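5/4/21 – Trelstead plots, cover crop residue and soil carbon

Pulled cores from the clover strips and the bare control at two depths. Eight cores per strip, composited by depth. Soil was at field capacity after the rain, so bulk density rings went in cleanly except in strip 6, where we hit gravel and moved the ring a half meter east.

Sieved to 2 mm, roots picked out by hand. Ulises wants the root fraction weighed separately this year. Added a column for it in the Stelldale sheet.

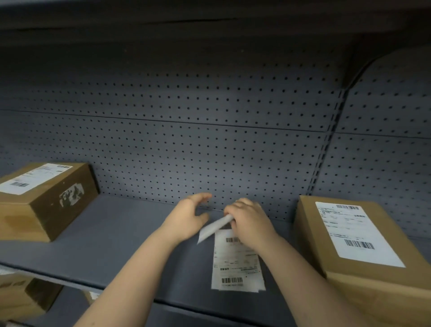

Oven at 105 C overnight for moisture. Subsamples for total C are air-dried only. Do not mix the two sets – we lost the December numbers that way.

Compost treatment: Bendik spread the second batch at the low rate. C:N came back at 32, higher than the first batch. Expect some nitrogen tie-up in the oats. Liv to check leaf color at tillering and again before heading.
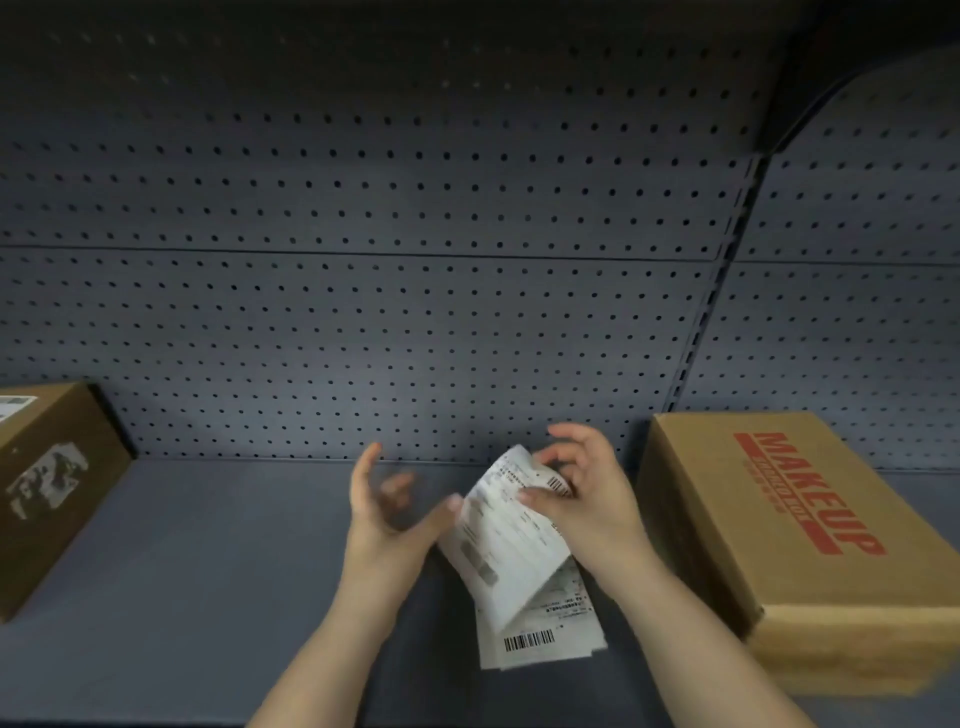
Infiltration on the no-till side was slower than on the tilled side, opposite to last season. Could be wheel traffic on the north edge. Repeat with the rings set farther in before reading anything into it.

To do: rerun the carbonate test on strip 6, ask Ese for the old lime records, order more 2 mm mesh.

W. Eklund

Rivik Soils Group – internal notebook – Back to top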